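Stunbridge Shared Services Forum
Board: Equipment Planning and Procurement
Thread: Capital request for sorting cells, next budget year
Replies: 8

procurement_desk
Posted July 11, 2019
Members are invited to comment on the draft equipment request for the garment return line before it is submitted to Finance. The draft proposes six small tabletop arms, with trays, mounts and spare servos, for the sorting of socks and other small items by color. Two suppliers, Rostero and Polow, have provided written quotations. Comments should address quantity, supplier and timing. Remarks on staffing should go to the separate thread.

E. Mbwambo (Line Operations)
Line Operations supports the request in full. The return line currently holds 31 bags at the start of a normal shift, and small items are the slowest part of it. We would ask that all six arms be ordered together, as the Rostero quotation carries a lower unit price at that quantity.

Obadia Nyaga
I do not support an order of six. The trial has used one arm, and the maintenance hours for that arm have not been entered in the draft. A request for two units, with an option for four more at the same price, would be easier to defend.

mw_finance
Finance takes the same view as Mr. Nyaga on the missing hours. Please also note that the draft places spare servos under capital. Spares are consumables and belong in the operating budget. The form will be returned if this is not corrected.

E. Mbwambo (Line Operations)
The servos will be moved. On quantity, I would point out that Rostero has not offered an option clause. If we order two now and four later, we pay the single-unit price twice over. I have asked Polow the same question and have had no reply.

returns_lead_2
Has anyone priced the bench space? Each position needs room for the trays, the arm and a person with a laptop. The draft lists arms and trays and says nothing about tables. We have 88 inches of wall on the east side and that is all.

Obadia Nyaga
The point about tables is a fair one. I would add cable management to the list. Our present benches have one grommet each, and power and data for an arm plus a laptop will need more than that. Mwakalinga fitted the benches in the packing room and could quote for both.

E. Mbwambo (Line Operations)
For those who have not visited the trial bench, the layout is three open trays on one side, the arm on the other, and the socks between them. Any table we buy should allow at least this much surface.

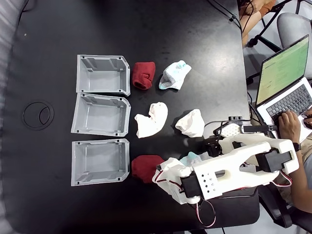

Items to be settled before submission

1. Quantity. Line Operations requests six. Mr. Nyaga proposes two with an option for four.
2. Maintenance hours for the trial arm. To be supplied by Line Operations. The log shows 64 hours of running time to date, but repair time is recorded elsewhere.
3. Tables and cable management. Quotation to be requested from Mwakalinga.
4. Spare servos. Moved to the operating budget.

procurement_desk
Thank you. The list above will be attached to the draft. Polow has now confirmed by telephone that it will consider an option clause, valid until the end of October. We have asked for this in writing.

Obadia Nyaga
With a written option from Polow I would withdraw my objection to naming six as the eventual total. I would still not commit to more than two in the first order.

E. Mbwambo (Line Operations)
I remain of the view that two is too few for the line, and I ask that this be recorded. The repair hours will be posted here once I have them from the workshop.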